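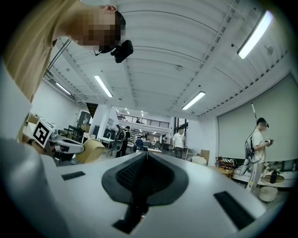 Bending over, head down and shoulder forward.

The Long Way Down

In a town full of people who stoop for a living, an old argument about how to bend has started up again

By Sheyla Bermúdez

July 13, 2023

The strawberry rows at Urrego start behind the packing shed and run down to the creek. By six in the morning the pickers are already folded over them. Some keep their legs nearly straight and hang from the hips. Others squat, shuffle forward and squat again. One woman works on a single knee, with a square of carpet strapped under it, and changes knees at the end of each row.

Jin-sol Won watches them from the farm road with a clipboard under his arm. He picked here for nine seasons before he trained as a physical therapist, and he still knows which rows are the bad ones.

"When I started, they showed us a poster," he says. "Bend your knees, keep your back straight. Then they sent us out to pick for ten hours, and the poster stayed in the shed."

Most Americans have seen some version of that poster. It hangs in stockrooms and school gyms. A figure with a curved back lifts a box and has a red line through it, and next to it a figure with bent knees lifts the same box and gets a green check. The advice is simple and easy to draw. Whether it helps anybody who bends for a whole shift is a different matter, and in Mindham, where the farm, two greenhouses and a carpet mill account for much of the hiring, it is a question with money attached.

Won's interest began with his own back, which gave out when he was 27. He had not lifted anything. He had leaned over to pick up a dropped glove.

"I was angry about the glove for a long time," he says. "I wanted it to be something heavy."

His doctor told him to stop bending. He tried it for a summer. He bought slip-on shoes and a long-handled dustpan, and he moved his plates up to the counter. By August he was stiffer than he had been in the spring, and he was afraid of his own dishwasher.

What changed his mind was a night class in anatomy at the community college. The instructor had the students pair up and feel each other's hips while they reached for the floor. Some people tipped forward from the hip joint first, with the back following late. Others curled down from the neck, and the hips hardly took part. Everyone had been sure they bent the normal way.

Now 52, Won runs a small clinic in the old feed store on Mindham's main street. Two years ago he persuaded the farm, the greenhouses and the mill to let him follow their workers through a season. He signed up 304 of them. He asked each to keep a card in a pocket and mark it on one chosen day, one tick for every time they bent below the knee. The highest card that came back showed 3,678 ticks. It belonged to a picker, and Won walked out to the field to make sure she had understood the instructions. She had.

"She wasn't hurting, either," he says. "The guy next to her was, and he had half as many."

He is careful about what this means. The cards were filled in by tired people with dirty hands, and a single season in a single town does not settle anything. Still, the pattern he found was not the one he expected. The workers who complained most were often those who bent one way only, whichever way that was. The ones who did better mixed things up. They hung, then squatted, then knelt. They put a hand on a thigh on the way up. They stood and looked at the creek.

Not everyone in town is persuaded. Grurkari, which owns the carpet mill, still trains new hires on the bent-knee lift, and its supervisors say a rule people can remember is better than a theory they can't. The training takes an afternoon. On the floor where the rolls are inspected, though, workers lean over the tables with their backs rounded, and I saw no one corrected for it during the morning I spent there.

There is also the matter of gear. A salesman came through last fall with the Etum, an elastic harness that runs from the shoulders to the backs of the thighs and takes some of the pull when the wearer leans over. The greenhouses bought a dozen. They hang on hooks by the time clock. People told me they were fine in the morning and hot by lunch, and that using the restroom was a project. A few older workers wear theirs every day and would not give them up.

Won does not sell anything. He teaches a free class on the clinic's loading dock, and I went to 2 of them. The first half hour is all floor. He scatters clothespins over the concrete and has people pick them up, each time in a way they haven't used yet. There is a good deal of groaning. A retired mail carrier goes down on all fours and stays there, talking to the man beside him, until Won moves them along.

Then comes the part regulars call the hang. People stand with their feet apart, let the head drop and roll down until they stop. Hair falls forward and faces get red. Won walks between them and says very little. Coming back up is done slowly, with hands on the shins if they're needed.

"You spent years hearing that this position is going to hurt you," he tells a new student, a young woman from the mill who has come down only as far as her knees. "So go a little way. Come up. Go again."

She goes again. Her fingers reach the middle of her shins — the same as the last time, she says. Won tells her the class meets again next week, and hands her the can of clothespins to put away.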